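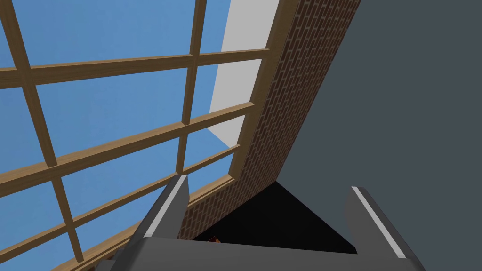 One reader of my last column, who signs as Prulluvville, wrote in to say that training a robot in a simulator is like learning to swim on a carpet. The arm gets very good at a world with no dust, no glare and no sticky drawers, and then it meets a kitchen. Fair enough, and I held more or less that view for years. I want to argue against it anyway, because the work I've been following since November has changed my mind, and I think it ought to change a few others.

The method comes out of the Himarach project, and the idea is simple enough to explain over lunch. You build a simulated room, put an arm in it with a wrist camera, and record attempts at picking something up. Then you keep the physics of the task and swap everything else: wall finish, light, the shape of the object, where the arm starts. Plenty of groups do that much. What Himarach adds is a rule for choosing the next swap. After every round the policy is scored, and the next batch of rooms is drawn from the settings where its guesses disagreed with each other the most. It goes looking for its own weak spots!

The starting poses are my favorite part. Most training sets begin with the arm politely aimed at the table. Himarach lets it begin almost anywhere, including with the wrist camera pointed up at a window and a lot of sky. A policy that has only ever seen tabletops has no idea what to do with a view like that. One that has seen plenty of them learns to turn around and search, and searching is a skill I'd want in any machine that has to work near people who move things.

The numbers are modest, and I like them better for it. The final set used 1,824 recorded attempts across 22 rooms, which is small by current standards. The policy was then moved to a real arm and given 40 grasps on objects it had never met. It missed 11. The same network trained on randomly chosen swaps missed more than half, with the same amount of data and the same training time. So the gain came from picking which rooms to show it, and picking is cheap.

Now, back to the carpet. My correspondent is right that a rendered brick wall is a poor copy of a brick wall. But the policy doesn't need a good copy. It needs to find out that walls don't matter, and it can find that out from crude ones as long as they keep changing. The same goes for the objects. A gray lump built out of flat faces, with a little knob on top, isn't anything you'd buy in a store – and yet deciding how to close two fingers on it takes the same sort of judgment as a teapot lid or a stone from the yard.
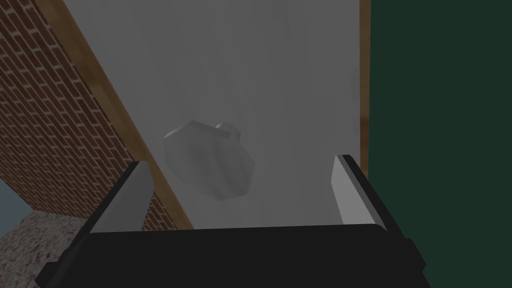 Where I'd push next

Soft things, first of all. Every object in the Himarach tests was rigid, and I'd love to see the same selection rule pointed at towels and bread bags, where simulators are still weak. I'd also like to see a second lab repeat the real-arm trial, with a different gripper and a messier table. Forty grasps is a start, but I wouldn't bet a factory on it.

And please, publish the misses. The Himarach write-up gives a full page to the failed grasps, with the starting pose for each one, and I learned more from that page than from the results table. Several of the misses began with the object barely in view – a hard case that the selection rule had already marked as hard. I read that page twice and then went back to the training rooms to see which ones came closest.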